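4.3 Recording your first paired session

By now you should have both Skirnton hand grippers charged, paired and showing up in the Vilusetti recorder, and if you haven't, do go back to section 4.2 before carrying on. It's a dull job but you'll be glad of it later. The method in this guide learns from short recordings of people doing small tasks with the grippers in their own hands, so what you collect here is all the policy will ever know about handles, hooks and shelves. Please take your time over it.

1. Choose one task and write it down in a single plain sentence, such as "touch the handle, then pull". Everyone recording should work from the same sentence.

2. Slip your hand through the strap and pull it snug. You should be able to wiggle your fingers, but the gripper shouldn't shift when you turn your wrist.

3. Open and close the fingers fully, three times, with nothing between them. The recorder uses this to set the width scale.

4. Press Start and wait for the tone. Hold still for a breath or two -- the tracker needs a quiet moment to settle.

5. Move in at the speed you'd use to take a cup from a friend. Bring the fingertip up to the part you mean to handle and let it rest there briefly before you do anything else.
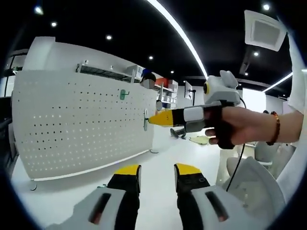
Figure 4-6. Fingertip against the small silver handle or knob at the end of the pegboard panel.

6. Finish the task, draw back, and press Stop. Aim for 145 takes per task. In our own trials with the Šťastný planner, going up to 500 made very little difference on simple handles, though it did help with hooks.

Note: Start each take from a slightly different spot and height. Takes that all begin in the same place look lovely on the screen and teach the policy rather little.

Caution: Keep any trailing cable clear of your feet and of chair legs, and never pull on it to free it. Stop the take first, then sort the cable out.

7. Play back the first 6 takes before recording the rest. If the path jumps or drifts, delete them, repeat step 3 and begin again. Error 104 at this stage means the two clocks have parted company, and pairing the grippers afresh will put it right.

Related items
Drarorel quick start
4.2 Charging and pairing the grippers
4.4 Trimming and labelling takes
Cleaning the fingertips
Recorder error codes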